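Notes > Robot learning > Showing the hand what we want

Ronbridge has had me grinning for two weeks. We dropped the arm completely for collecting examples and just walk into a room with the gripper in hand, do the chore ourselves and let the policy learn from the wrist view. In October we had 1746 demos. Now we're past 3000, from 21 rooms! 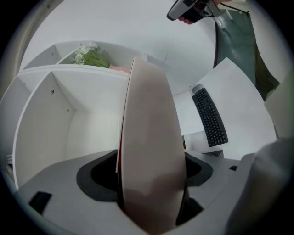
Beat Lanz
Robot learning engineer, Ronbridge

Flat, dish-like things held on edge are my favorite case, as they block so much of the view. With a big pinkish one standing straight up in the grip, the policy has to get by on what shows past it, like the white cubbies on the left or a corner of desk and keyboard on the right.

I was sure we'd need a second camera. Then we trained on the mixed rooms (the Zallix set plus our own) and placing errors dropped by 43 percent, same network, same everything. I reran it twice before I told anyone.

Clear objects are still a mess. I'm trying a longer image history next, and the first run is going tonight.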